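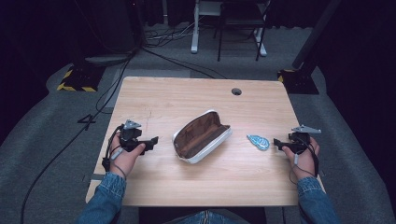
Heikki Manninen writes that the clippers at his school's shave day in February began pulling hair by the fifth head, and asks whether the blades were dull or the motor was too small. Probably neither. Blades that cut cleanly on the first head and snag on the fifth are usually dry, clogged or hot. The notes below cover clipper care for a fundraiser, where one machine does in a morning what it normally does in a year.

Before the day

Charge every cordless unit to full, then run it until it stops and write down the time. The Noonan school event had a Wileck clipper rated at 84 minutes that gave 37. A battery in that state is fine as a spare but should not be the main machine at a station.

Check blade alignment. The teeth of the moving blade must sit slightly behind the teeth of the fixed blade and parallel to them. If the moving blade is level with the fixed one, or ahead of it, it will cut skin. Loosen the two screws, set the gap, tighten each screw a little at a time, and test on the inside of your own forearm with the motor running. There should be no scratch.

Oil goes on while the motor runs: one drop at each corner of the blade and one in the middle. Wipe off the excess. Use clipper oil or light sewing machine oil. Cooking oil goes gummy, and penetrating spray thins out what oil is already there.

Long hair

Clippers do not deal well with anything longer than a finger's width. Cut it down with scissors first. If the hair is to be donated, tie it in dry ponytails with an elastic at each end, cut above the upper elastic, and lay each one flat in its own paper bag. Ask the receiving charity for its minimum length and its rules on dyed hair before the day. Hair bagged damp will mildew.

Between heads

Unplug or switch off. Brush loose hair from the blade, working away from the housing. Spray with a clipper disinfectant and leave it wet for the full contact time printed on the can. Wipe, oil, and run for a few seconds before the next person sits down. Guards come off and go into a basin of disinfectant made up to the label strength — a 500 ml basin takes a standard set — and are rinsed and dried before use. Have two sets of guards so that one can soak.

Touch the flat of the blade to your wrist. If it is uncomfortable there, it is too hot for a child's scalp. Swap machines and let the first one rest. Coolant sprays work for a few minutes, but they strip oil, so oil again afterward.

Any nick means the clipper is out of use until it has been cleaned and disinfected. Check the alignment again at the same time.

Floors and capes

Lay a smooth sheet under the chairs, not a cloth one. Makel sells a 7 ft vinyl floor protector that is wide enough for one chair and the person cutting. Sweep before you vacuum. Fine clippings pass through a worn bag and end up in the motor. Shake capes outdoors and wash them separately from towels.

Afterward

Take the blades off, brush the cavity, and lift out any felt of hair around the drive. Oil and store with the blade guard on. Nurix replacement blades fit most older Wileck bodies, but the screw length differs, so keep the original screws.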